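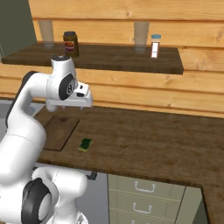 Nerea Herrero told me before I wrote this talk that she'd quit reading her newsletter stats altogether, and could I please give her one reason to start again. So hi Nerea, this one's for you!

(wait for people to sit down)

**Opens are mushy**

- I spent most of February staring at open rates for the Gorton list and changing subject lines like a crazy person. Mail apps load stuff on their own now, so an open can mean a person or it can mean a phone being polite.
- Say the numbers slowly: 545 people on the list, 345 "opens," 60 clicks. Ask the room which one they'd brag about. (Everybody says opens. I did too.)

**Replies are gold**

- Tell the Dradden story. We put one small question at the bottom of the email, "what are you stuck on this week?", and got more than 60 replies. I answered every one and it ate my whole weekend, but half of our next month's topics came straight out of that pile.
- Don't read the long reply out loud, it takes forever. Just the bit about shipping costs.

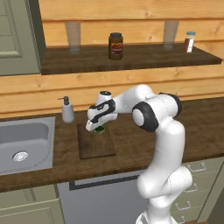 How often should a small shop send? Every other week, until you have so much to say that it feels silly to wait.

- Cuesta went weekly too soon and ran out of things to talk about, so the emails turned into coupons. People left. Go easy on them here, they were good sports about letting me use it.

**Cleaning the list**

- This is the scary part! Baltov had 247 addresses that hadn't clicked on anything in a year. We sent them one plain note asking if they still wanted in, then took off whoever stayed quiet.
- Somebody will ask about buying lists. Please don't. Keep it short or I'll rant.
- If there's time, show the welcome email, the old one first and then the new one. Skip it if we're past the half hour.
- Sign-up sheet is by the door, pens are in my bag.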